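12 August 2023
By Marit Nygård

Ticket 111: Wi-Fi drops at the Grotley office, back half only
Status: resolved, watching until September

Reported problem: laptops on the back row lose the connection for a few seconds and then come back. Video calls freeze, and the shared calendar logs people out. The front row never sees it. Desktops on cable are fine all day.

First look. I love a fault that only happens in half a room, so I went over with a laptop and left a ping running from four different desks. By the windows it was perfect. From the back desks I lost the gateway again and again, and each time the laptop was hopping from the Utetti access point in the office to the one in the hallway. That was a great clue! The internet line was never down at all, it was the laptops changing their minds.

Things I ruled out:
- The Pettigrew router. Its log was clean and it had been up for 14 days.
- The laptop drivers. Three different makes, same drop at the same desks.
- The microwave in the kitchen. I ran it for a full cup of tea and the ping didn't care.

Signal readings. The office access point was weak at the back, a lot weaker than I'd expect at that distance. The floor plan from the Flandstead installers puts it on the wall at head height. Well, it isn't on the wall. It had been moved to floor level, behind the office furniture, and the power lead was only just long enough to reach. Radio signals really don't enjoy starting their day down there.

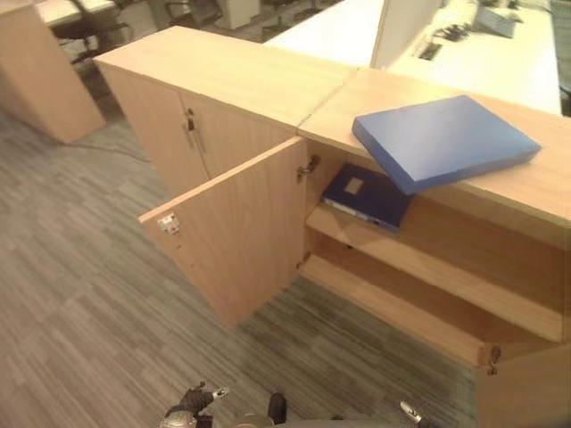

Low cabinets, Grotley office. Left unit with one door open.

Fix, part one. I put the access point back on its wall bracket with a longer cable (the bracket was still there, screws and all). Signal at the back desks jumped right away, and I was grinning like a kid.

Fix, part two. Still a few hops after that, so I checked the radio settings. Both access points were on the same channel and both were set to full power, so they were shouting over each other. I moved the hallway one to a different channel and turned its power down to medium. I also raised the minimum signal for joining, which stops laptops from clinging to the wrong one.

Test. Same ping, same four desks, nearly 700 replies at each and not one lost. Then a long video call walking the whole length of the room, with one clean handover at the hallway door. Beautiful!

Still to do:
- Update the floor plan with the new cable run.
- Label the power supply.
- Check the firmware on both access points. The hallway one is a version behind.

If the back row sees another drop, please reply on this ticket with the desk and the time, and I'll match it against the log.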